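Windowsill pepper growing

Windowsill pepper growing is the practice of raising sweet and hot peppers indoors, in pots kept close to a bright window, for all or part of the plant's life. Although most people think of the pepper as a summer vegetable that dies with the first frost, it is in fact a tender perennial, and a plant that is kept warm and reasonably well lit can go on living and bearing for several years. The habit is especially common among gardeners in apartments, and among those who have grown so fond of a particular plant that they can't bear to leave it outside in the fall.

Choosing a plant

Small-fruited kinds are the usual choice, and the hot ones tend to be easier than the sweet ones. Large bell peppers ask a great deal of a plant in a pot, and in a dim room they may give only one or two fruits in a season, if any. Compact ornamental peppers, with their upright fruits that change from green or purple to orange and red, stay short and bushy and are quite happy on a sill. Among indoor growers the dwarf variety Koltent is well liked for its tidy shape and its thin-walled, medium-hot fruits, which dry nicely on a string. Drullau is a milder sort with a rather floppy habit, and it is usually tied to a short cane.

Peppers can be started from seed at any time of year indoors, but late winter remains the favorite season, when the days are getting longer. The seeds like warmth from below and may take as long as three weeks to come up – a long wait, and many a pot has been thrown out just a few days too soon.

Light and warmth

Light is nearly always the hardest thing to provide. A south-facing window is best in the Northern Hemisphere, with west as a fair second choice. Plants that don't get enough light grow tall and pale, with long bare gaps between the leaves, and they drop their flower buds before they open. A simple grow light hung a hand's width or two above the leaves makes up for a good deal of this, particularly from November to February.

Ordinary room temperatures suit peppers very well. They dislike cold drafts and don't care for the hot, dry air above a radiator either, so a sill with a radiator right under it is a mixed blessing. Turning the pot a little every few days keeps the plant from leaning toward the glass.

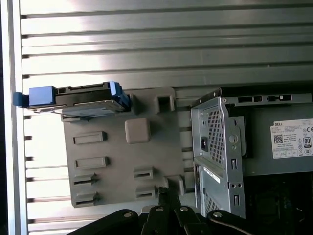 Pots, soil and feeding

A pot that holds 2 gallons is large enough for most compact varieties, and many ornamental kinds get by in half of that. Drainage holes matter more than the material of the pot, though clay dries out faster and is kinder to growers who water too often. A loose, peat-free potting mix with a handful or two of perlite stirred in is the common recipe. Garden soil packs down hard in a container and often brings insects in with it.

Watering is best done by feel. When the top inch of the mix is dry, the pot is watered until some runs out at the bottom, and the saucer is then emptied. Once flowers appear, a weak tomato feed every other week is plenty. Too much nitrogen gives a splendid, leafy plant with hardly a pepper on it, a disappointment that most growers meet at least once.

Pollination

Pepper flowers are able to pollinate themselves, but indoors there is no wind and there are seldom any bees to shake the pollen loose. Growers do the job by tapping the stems gently around midday, or by brushing from flower to flower with a soft paintbrush. A small fan left running on low works too, and has the added benefit of making the stems sturdier.

Pests

Aphids are by far the most common trouble, and they gather on soft new tips and on the undersides of leaves. They can be rinsed off under a lukewarm shower or wiped away with soapy water, repeated every few days until no more are found. Spider mites show up in dry winter air and leave a fine speckling on the leaves. Fungus gnats are mostly a sign that the mix is being kept too wet.

Overwintering garden plants

Many windowsill peppers begin life outdoors. Before the nights turn cold, the plant is lifted, cut back to a low fork, rinsed, and settled in fresh mix. It may sulk for weeks and lose every leaf it has left. As long as the stem is still green under the bark, new shoots usually follow in early spring, and such a plant will often flower well ahead of that year's seedlings.

See also

Container gardening
Dwarf tomatoes
Grow lights
Overwintering tender perennials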